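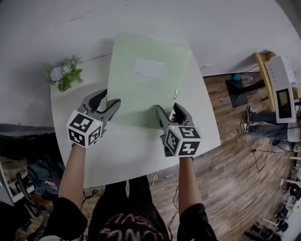 August 26, 2018
By Lama Zein
14 shares

3.2 Desk materials

Figure 1 shows the working position, with the participant facing a white tabletop. A large pale green folder or board, labelled near its upper middle, served as the main item, and a small bunch of artificial flowers stayed at the upper left as a fixed landmark. The colour of the main item was chosen to contrast with the table.

The Pokstead series comprised 524 trials, each limited to 20 seconds. Participants were asked to square the item to the near edge of the table. Its final angle was measured against that edge, and trials ending at the time limit were analysed separately. The Lunde series used the same layout with a smaller item and is reported in Section 4.

20 comments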